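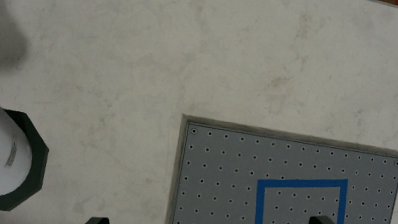
Hinweise für den Haushalt nach einem Eingriff im Gesichtsbereich

Merkblatt der Pflegeberatung, Praxisklinik Dilivard
Fachliche Durchsicht: Mawar Nair, Maureen Tapley

Die folgenden Empfehlungen richten sich an Patientinnen und Patienten, die nach einer Lid-, Nasen- oder Faltenkorrektur nach Hause entlassen werden, sowie an deren Angehörige. Sie betreffen ausschließlich die Organisation von Küche, Wäsche und Schlafplatz. Ärztliche Anordnungen und der persönliche Nachsorgeplan haben in jedem Fall Vorrang.

Vor dem Eingriff

Gegenstände des täglichen Gebrauchs sind zwischen Hüft- und Brusthöhe bereitzustellen. Tiefes Bücken und Arbeiten über Kopf sollen in der ersten Zeit unterbleiben. Schwere Töpfe, Getränkekästen und Vorratsgläser werden zweckmäßigerweise schon vorher umgeräumt. Im Gefrierfach ist Platz für die Kühlkompressen zu schaffen. Es empfiehlt sich, 4 Kompressen vorzuhalten, von denen zwei in Gebrauch sind und zwei nachkühlen.

Kühlkompressen

Kompressen dürfen niemals unmittelbar aus dem Gefrierfach auf die Haut gelegt werden. Nach Eingriffen an Lidern und Wangen ist das Empfinden häufig herabgesetzt, sodass Kälteschäden zunächst unbemerkt bleiben können. Jede Kompresse ist in ein sauberes, dünnes Baumwolltuch einzuschlagen. Geeignet sind gebügelte Stofftaschentücher oder Geschirrtücher ohne Struktur; Frottee und Waffelpikee hinterlassen Abdrücke und fusseln. Tiefgekühlte Erbsen in einem fest verschlossenen Beutel sind ein brauchbarer Ersatz, sollten danach jedoch nicht mehr verzehrt werden. Der Beutel ist entsprechend zu beschriften. Dauer und Abstände der Kühlung entnehmen Sie bitte dem Nachsorgeplan.

Speisen

Nach Eingriffen an Mund, Kinn oder Kiefer ist weiche Kost vorzubereiten. Bewährt haben sich pürierte Gemüsesuppen, Kartoffelbrei, Rührei, Grießbrei und Naturjoghurt. Suppen lassen sich portionsweise in flachen Behältern einfrieren; sie tauen gleichmäßiger auf und stapeln sich besser als runde Dosen. Beim Befüllen ist ein Rand von zwei Fingerbreit freizulassen.

Speisen sollen lauwarm gegessen werden. Beim Abgießen von Kochwasser und beim Öffnen des Backofens ist das Gesicht abzuwenden. Besser ist es, wenn diese Handgriffe von einer anderen Person übernommen werden. Auf stark gesalzene Fertiggerichte sollte verzichtet werden, da sie Schwellungen begünstigen können.

Bettwäsche und Kleidung

Wundsekret und Salbenreste auf Kissenbezügen sind in der ersten Zeit nicht ungewöhnlich. Für die Behandlung der Flecken gilt:

Frische Blutflecken mit kaltem Wasser ausspülen. Warmes Wasser lässt das Eiweiß gerinnen und setzt den Fleck fest.
Eingetrocknete Flecken mindestens 30 Minuten in kaltem Wasser mit etwas Gallseife einweichen.
Salbenreste mit einem Löffelrücken abheben, mit Spülmittel betupfen, danach wie üblich waschen.
Auf Weichspüler und stark parfümierte Waschmittel verzichten.

Ein älteres Handtuch über dem Kissen schont den Bezug und lässt sich täglich wechseln. Zur Erhöhung des Oberkörpers eignet sich ein fester Keil eher als mehrere lose Kissen, die nachts auseinanderrutschen. Oberbekleidung sollte vorn zu knöpfen sein. Rollkragen und enge Halsausschnitte sind ungeeignet.

Reinigung der Wohnung

Staubsaugen, Fensterputzen und das Wischen von Böden sind bis zur ärztlichen Freigabe zu delegieren. Scheuerpulver, Backofensprays und chlorhaltige Reiniger sollen nicht in Gegenwart der operierten Person verwendet werden. Für Arbeitsflächen genügen in der Regel warmes Wasser und ein milder Neutralreiniger. Spültücher sind täglich zu wechseln und bei 60 Grad zu waschen.

Rückfragen

Fragen zur häuslichen Vorbereitung beantwortet Frau Dewanti Simanjuntak, Pflegeberatung, Zimmer 32, täglich ab 8 Uhr. Bei zunehmenden Schmerzen, Fieber, Sehstörungen oder Nachblutungen ist unverzüglich der ärztliche Bereitschaftsdienst zu verständigen.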